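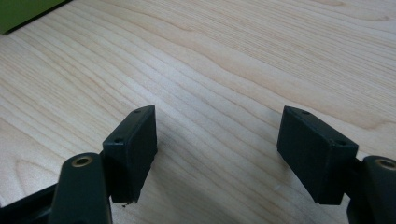

Pale wood, long grain: a tabletop of the kind now in dispute.

Cletenton library has replaced its reading tables, and 387 residents have signed a petition asking for the old ones back. 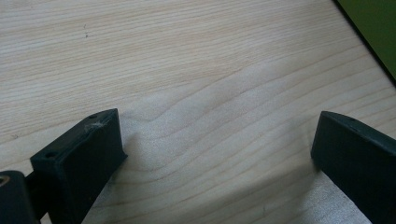 The old tables wobbled, which regulars say was part of the service. Lusville offered to take 50 of them in February, then measured its doorways.

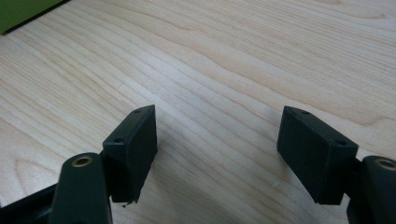
Page 7

The council says the new tables will last — it said so of the last lot. 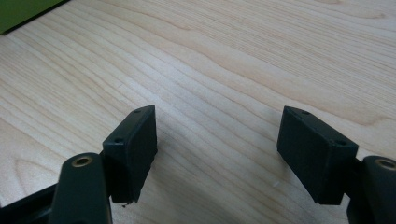
Complaints centre on colour. Dark oak hid the tea; on pale wood with wavy streaks, one objector wrote, every ring will show. A vote is due in spring.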